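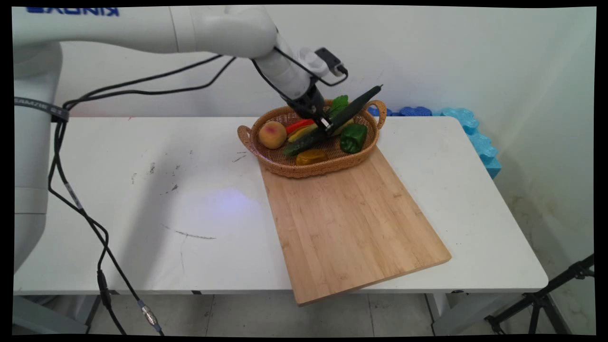
About us

Malura is a small school of home cooking in Lellmont. We teach adults who want to prepare simple food at home and who did not learn it when they were young, or learned it in a different country with different vegetables.

The school was started by Marisol Chávez and Roel Van Hecke in the kitchen of a former bakery on Yusof Street. The first course had 6 students and one oven, which was not always reliable. Today we have two kitchens and a room for theory, and 342 students were with us in the last school year.

How we teach

Every course begins with vegetables. The students learn to wash, to peel, to salt and to keep them, and only after this we go to soups, bread and fish. Our teacher Kosmas Koutsoukos has a strong opinion about cucumber salad and will share it with you in the first lesson.
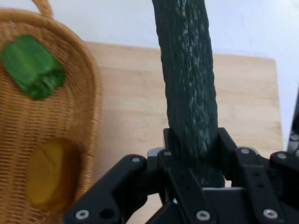
Photo: Katherine Ayala / Malura

Groups are small and the lessons are in the evening. You do not need to bring knives. Please bring an apron and a box with a lid, so you can take your food home. The recipes are given on paper, in English and Spanish.

Our people

Marisol Chávez, director
Roel Van Hecke, bread and soups
Kosmas Koutsoukos, vegetables and fish
Sheyla Cuadros, office and registration

Visit us

New courses start in September. The office is at 948 Yusof Street, second door after the Brekik shoe store. If the door is closed, please ring the lower bell, the upper one belongs to our neighbors. Sheyla answers questions about prices and free places in the office every afternoon.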